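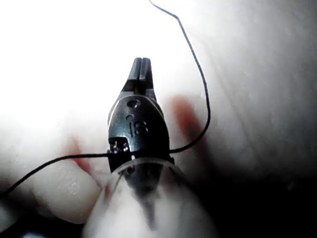
> Does the Grirnine list digest still go out at 6 in the morning?
> Mine stopped in April.
> Murali

The digest goes out at 6 in the evening now. It moved when we changed hosts, and anyone whose mailbox bounced during the move was set to "no mail."

Log in, open Delivery, and pick Digest again. Murali, your address was one of 34 that got switched off. I have turned yours back on.
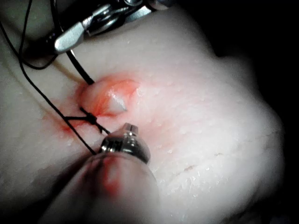 Indira Poduval
List administrator, Grirnine

Two other settings changed. A digest is now sent early if it reaches 200 KB, so on busy days you may get more than one. Please trim your quotes when you reply. Old posts up to the Burken thread are in the archive, and the rest are still being copied over.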